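Nerea Nieto
Wednesday, September 12, 2018

Thread on the Skunstead cricket season, now that the covers are on and I can't be dropped any further down the order. 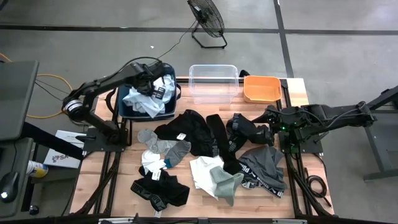 Photo: Nerea Nieto

We finished fifth. There are six teams in the league, and the sixth pulled out in June, so I'll let you work out how the awards dinner went.

For new followers: yes, this is cricket, and yes, we are in America. Our home ground is two soccer fields with a strip of matting where they meet. Deep cover stands in a goalmouth. He has let in several.

Opening day was away at Meklow. They have a real pavilion with a bell. We won the toss, batted, and were back in that lovely pavilion in time for an early lunch.

Our overseas signing this year was Nic Giolla, who came with a glowing reputation as a left-arm spinner. He bowls right-arm medium. Someone had read the email in a hurry and that someone was me.

He took 5 wickets in his first game anyway, so I have been describing it as scouting.

Batting next. As a team we made 2336 runs all season and gave up 2799. I have looked at those two numbers for a long while and I can't get them to swap places.

Nearly 400 of ours were extras. Extras opened the batting, stayed in all day and never once called me through for a single that wasn't there. Player of the year, in my view. The vote went to Nic.

My own average I'm keeping private, as it is small and should be protected.

The Bumard game, then. People keep asking. They needed four off the last ball with one wicket left, and I put every fielder we had on the rope.

Their number eleven blocked it. It stopped by his feet. They ran three while we all jogged in from the boundary, very politely, each leaving it for somebody closer.

We won by a run, so technically my captaincy was perfect. I'd thank you not to look at the video.

Rain took the two games after that, which was our best spell of form all year.

A word on our fielding. We dropped a lot of catches, but we dropped them from good positions. Our coach from the spring would have been proud of the positions. He moved to Ohio.

Someone replied to ask if women and men play in the same side here. They do at Skunstead. We'd also take a good-sized dog if it could throw from the deep.

Things I'd like before next year: a second opening bowler, a sight screen that isn't a parked van, and a scorer who doesn't laugh.

The van, to be fair, averaged more than I did behind the arm. It was hit twice and on both occasions it got its body in line.

Indoor nets start after New Year at the middle school gym. Bring flat shoes. The ceiling is low, so if you're a leg-spinner who likes to give it some air, you'll be working on your quicker one.

Meklow have already asked for us as their first fixture again – I'm choosing to be flattered.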